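Guststead Shared Kitchen - Help Desk
Ticket 43: Toaster oven shuts off partway through, food warm on top and cold underneath
Status: Closed
Location: Back kitchen, main table
Opened by: Dede Arthur
Opened: 2025-10-16
Category: Small appliances / reheating

Original report

The toaster oven on the main table is not finishing a cycle. I set it for a reheat, walk off to do the fruit plates, and when I come back the light is out and the timer knob is at zero. It is well before the time I set. It has happened to me on two different days. The food in the foil trays is warm across the top and still cold at the bottom.

What I was heating: single-serve foil trays from the fridge, the rectangular ones. I take the plastic wrap off before they go in. Rack in the lower slot, pan under it.

What I have tried:
- Different outlet on the same wall. Same result.
- Cleaned the crumb tray. There was a lot in it. Same result.
- Setting it hotter for less time. The top got dark and the bottom was still cold, so I stopped doing that.

I have not tried a different oven. I don't want to use the big one for a single tray.

Please advise whether I should keep using it. We have lunches to put out every day this week.

Reply from help desk

Thanks for the report. A few questions before we send anyone over.

1. Is anything else plugged into the same strip?
2. Does the oven shut off with the door closed the whole time, or do you open it to check?
3. When you set the timer, do you turn the knob straight to the number, or past it and back?
4. Are the trays going in straight from the fridge?

Until we know more, do not leave the oven running with no one in the room.

Reply from Dede

1. No. It goes directly to the wall.
2. Closed. I open it once at the end.
3. Straight to the number. I did not know there was another way to do it.
4. Yes, straight from the fridge.

I have gone back to the microwave for today, with the food moved into a bowl. It works but the edges get rubbery and it makes extra dishes. The table is attached. The fruit is on the pink plate and the tray is still wrapped. The toaster oven is on the right with its door open.
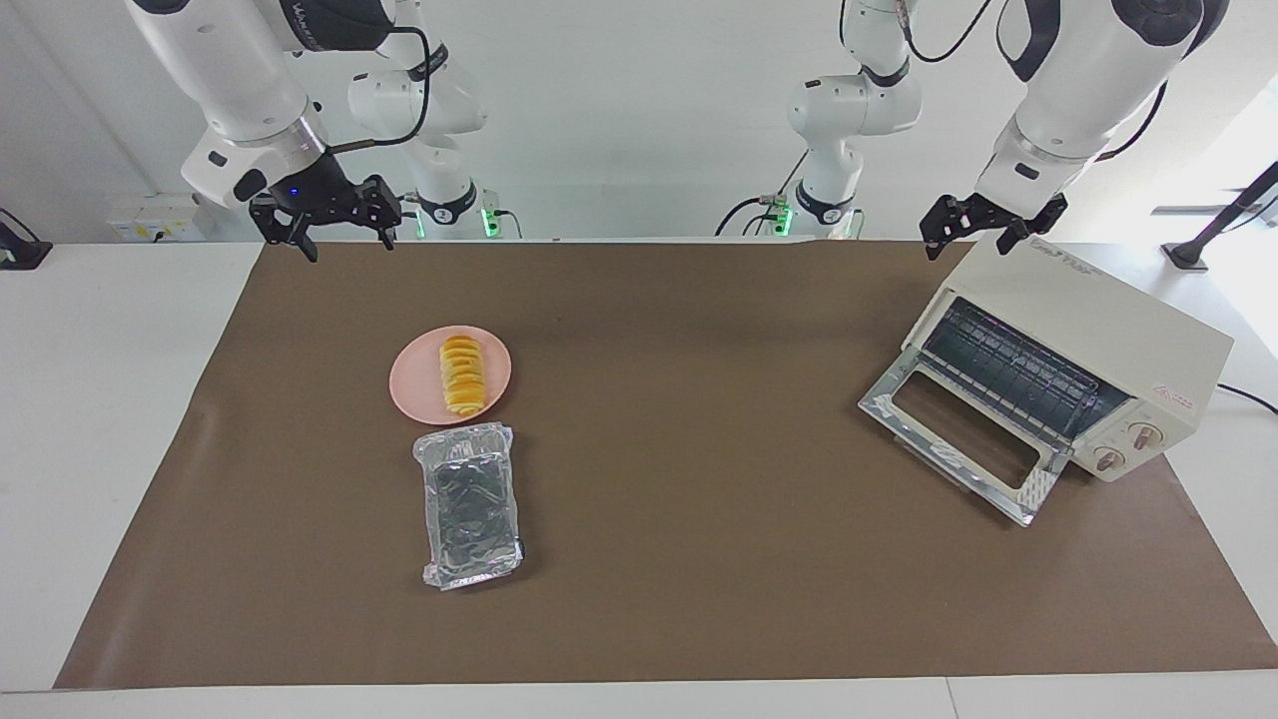

Straight to the number is the likely cause of the early shutoff, Rakena wrote in the next reply. The timer on that model is a wind-up spring. For any setting under 20 minutes you have to turn it past 20 and then bring it back to the time you want. If you don't, the spring isn't wound enough and it runs down early. It says so on a sticker on the back, where it can't be read once the oven is in place. We had the same complaint on the Skotier oven in the front kitchen and the timer was fine.

The cold bottoms are a separate problem. A foil tray filled close to the top with something dense takes a long time to heat through, and the solid pan you have under the rack is blocking the lower element. Take the pan out. If you are worried about drips, put it in only for trays that are likely to bubble over.

Suggested steps:

- Let the tray stand on the counter while the oven preheats, no longer than that.
- Remove all plastic wrap, including any bits stuck under the rim of the foil.
- Cover loosely with a sheet of foil so the top doesn't darken. Keep the foil away from the elements.
- Rack in the middle slot, no pan.
- Set 350 F. Turn the knob past 20 and then to your time.
- Halfway through, stir if the food can be stirred. If it can't, turn the tray around.
- Check the middle of the food with the probe thermometer before serving. It should read 165 F.

Please try it with one tray and write down the time and the reading.

Reply from Dede

Did this with one tray. I turned the knob past 20 and back to 15. It ran the full 15 minutes and rang the bell, which I had never heard it do before.

The middle of the tray read 90 F at that point, so it was nowhere near done. I put it back in for another 15 and then it was over 165. Top was fine with the foil on it. No dark edges.

So the shutoff looks solved, but half an hour per tray is too long when I have several people coming in at once. Can two trays go in together?

Reply from help desk

Two will fit side by side if the rims don't touch the walls. Leave a gap between them for the air. Expect it to take longer than one, and check both trays, not only the one nearer the door.

If time is the main issue, the better fix is at the packing end. Fill the trays about halfway. A shallow layer heats a lot faster than a full one. The Pivmont trays on the supply shelf are wider and lower than the ones you have been using and would suit this.

One more item from your picture. The oven is on the right side of the table. Please check the clearance behind it and on both sides while you are there. We ask for 4 inches all around, and nothing stored on top. Keep the plastic wrap roll and anything wrapped in plastic well away from it while it is hot.

Reply from Dede

Measured it. It had 2 inches at the back. I moved it forward and it has 4 now. Sides were already fine.

I packed tomorrow's lunches in the wider trays, half full. Fruit is being cut the same morning and kept on its own plate, covered, in the fridge until lunch. I used to put it out first thing and it was getting dried out at the edges by the time anyone sat down. That has nothing to do with the oven but I am changing it while I'm at it.

Will report back.

Reply from Dede

Results from the half-full trays:

First tray, alone: 18 minutes, 168 F in the middle.
Next two, together: 25 minutes. Left one 171 F, right one 166 F.

All three ran with the timer wound past 20. No early shutoffs. The right side seems a little slower but it got there.

I taped a note on the wall by the outlet that says TURN PAST 20 FIRST. Someone had already asked me why their toast kept coming out pale, so it wasn't only me.

Reply from help desk

Good. A small difference from left to right is normal on an oven that size. Swap the trays at the halfway point if it bothers you.

We have added the timer step to the laminated sheet for both kitchens and ordered 9 more packs of the wider trays. The old trays can be used up for cold items or for things that go in the big oven.

Anything else open on this one?

Reply from Dede

No. The crumb tray could go on the weekly cleaning list, though. It isn't on there now and it was full.

Reply from help desk

Added to the weekly list under "Back kitchen, counters and table." Closing.

Resolution: Timer not wound fully on short settings. Solid pan removed from under rack. Oven moved forward for clearance. Switched to shallower trays, half full. No parts replaced.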